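5. Language-conditioned pushing: what the success rate hides

5.1 Why we re-ran the tabletop evaluation

Published results for language-conditioned pushing are usually given as one number, the share of instructions after which the blocks end up where they should. We used that number ourselves in the first version of this study, and it looked good. We no longer think it says much about whether the policy understood the instruction. This section explains how we came to doubt it and what we measured instead.

The task is the familiar one. A robot arm with a single rod for a tool pushes small colored blocks over a flat board. An instruction such as "push the green star to the red star" or "separate the yellow blocks" is given as text, and the policy produces small planar motions of the rod until a time limit runs out. There is no grasping. The policy under test, Flurico, was trained on 3,734 demonstrations collected by hand on the Drindside bench and was not changed in any way for the tests below.

Our worry is simple. If the board is laid out at random and the instruction is also picked at random, a fair share of instructions will be nearly satisfied before the arm moves. Others can be satisfied by a policy that always pushes the nearest block toward the largest group. Neither case calls for reading the text. A success rate pooled over all of them mixes understanding with luck and with habit, and we have not found a way to pull these apart after the fact.

5.2 Matched layouts

We therefore built the evaluation from matched sets. Each set fixes one layout of blocks and pairs it with several instructions that call for different motions from the same starting point. A policy that ignores the text can do well on one instruction in a set but should do poorly on the rest. We score a set as passed only if every instruction in it succeeds, with the board put back to the starting layout between runs.

There are 32 layouts. An operator placed the blocks by hand, following a printed sheet, and Siu-fong Au checked each placement against the sheet before the arm was enabled. Placement by hand is not exact. We did not measure the error for each block, and readers should treat small differences between conditions with suspicion for this reason alone.

The layouts fall into two kinds. In open layouts, no two blocks touch. In clustered layouts, at least two blocks start in contact, so that a push on one will probably move another (Figure 6). The original evaluation contained almost no layouts of the second kind. We suspect this is common, as anyone setting out blocks by hand tends to leave room between them.

5.3 Baselines

Two baselines were run on every set. The first, Begum, is the same network with the instruction replaced by a blank string. The second, Gundside, is a scripted rule that moves the nearest block toward the center of the largest group and stops. Neither can follow an instruction. They are there to show how much of a score can be had for free, and we would urge others to report something like them even where the numbers are embarrassing.

They were embarrassing for us. Under the old protocol, the blank-string baseline came close enough to the full policy that we first took it for a logging fault and spent several days looking for one. There was no fault. The instructions in the old set leaned heavily toward "push X to the group", and the demonstrations leaned the same way. A policy that had learned only this one habit would have earned a respectable score.

5.4 Results

On open layouts, the full policy passes more sets than either baseline, and the gap is wide enough that we believe it. When the instruction changes from one block to another, the rod usually sets off toward the block that was named. Color words appear to do most of the work. Where two blocks of the same color were present and only the shape word told them apart, the first contact was often with the wrong one. We do not claim that the policy has learned shape words at all.

On clustered layouts, the picture is much weaker. The full policy still passes some sets, but the gap to the blank-string baseline is small, and with this few layouts we would not defend it. Pooling the two kinds, as we did before, gives a figure that describes neither of them.

It would be convenient to blame contact physics. Two touching blocks are hard to part with a single rod, and a person using a joystick finds it slow work too. But that does not account for all of it. We went back over the first 10 seconds of each failed clustered run and noted which block the rod touched first. In many of these runs the first contact was already wrong, before any difficulty with pushing could arise. Whatever goes wrong there starts with choosing the block – and it is the choosing that the success rate was supposed to measure.

One more caution. All runs used a single board, one set of blocks and one arm. A policy can pick up the grain of a board or the direction of the light as easily as it picks up a word, and nothing in our design rules that out. A second board was prepared in December but has not been used for any result given in this paper.

Figure 6. Clustered layout. The green cylinder and green star touch, and five blocks in red, yellow and blue are grouped on the right. The red cylinder stands alone. The rod tip is just above the board, beside the green pair.
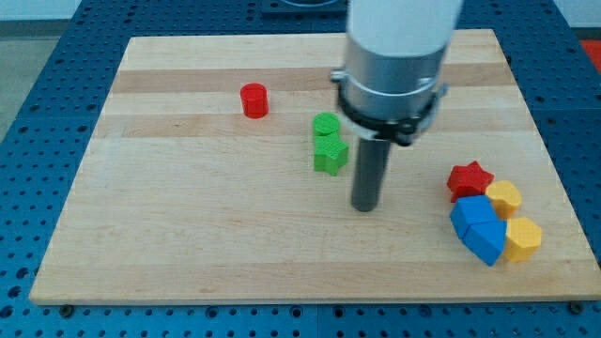 5.5 Scoring by first contact

Given the above, we propose first contact as a second measure, reported next to the success rate. It is the share of runs in which the first block touched by the rod is one that the instruction names. It is cheap to record and needs no judgment about whether a final arrangement is close enough. It is also easy to game, for instance by a policy that touches the right block and then wanders off, so it should never be reported alone. Instructions that name no block, such as "spread everything out", have to be left out of it.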